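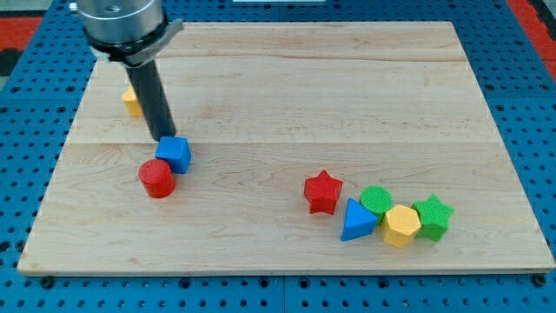 Our Practice Bench at Kirnport

Hi from the sorting floor! I've worked here 25 years, most of them spent bent over trays, and last November we got our first arm. My wrists are grateful. My job is different now - I set out parts, watch, write notes, and argue with Aivar Sakalauskas about the settings.

Bench 3: the black rod down by the blue cube, with the red cylinder right in front of it. Stars, a hexagon and the rest are over on the right. I used to do 2000 real parts a shift by hand, so blocks on a board feel like a holiday!

More from the Luik line soon.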